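1 March 2018, evening, back bench

Sourdough starters again. Nine jars going now and I am so pleased with the rye one I could frame it! Fed at breakfast, and by lunch it had pushed the lid up and was creeping down the outside of the glass. The whole wheat is slower but smells wonderful, like yogurt with a bit of green apple.

Tharushi thinks the difference is all in the flour. I'm leaning toward temperature (the rye sits closest to the radiator), so tomorrow the jars trade places and we'll see who's right. Please don't move them back, Ruwan!

Feeding for all jars stays the same: 40 g starter, 40 g flour, 40 g water. Weigh the water too. I poured by eye on Monday and jar 4 came out like wallpaper paste.
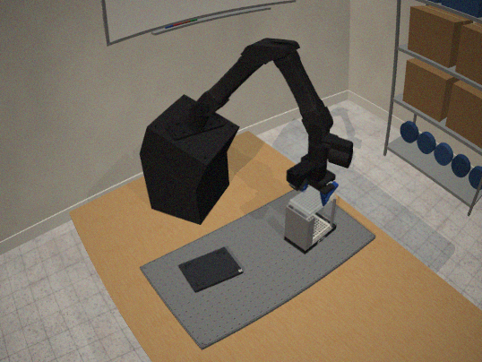 Baked one loaf from the rye after lunch. Dough was 1,363 g before shaping, a bit more than the basket likes, and it spread on the stone, but the crumb is the best we've had. Big glossy holes near the top, tight and a little gummy at the base. Next time give it longer with the lid off and wait until it's cold before cutting. (I didn't wait. Neither did Solange.)

Vasanthi brought in her aunt's notes from August, when the kitchen was so warm that everything rose twice as fast. She was using roughly 200 g of starter per loaf and still getting a good sour flavor, which surprised me. I want to try that with the whole wheat, overnight in the fridge, and taste it next to today's.

To do:
- new rubber bands for marking the rise
- more rye, the coarse kind
- ask Tania if she still has the deep pan
- save the discard for crackers, with lots of seeds this time

Jar 7 has a gray liquid on top. Stirred it in, fed it, will look again first thing.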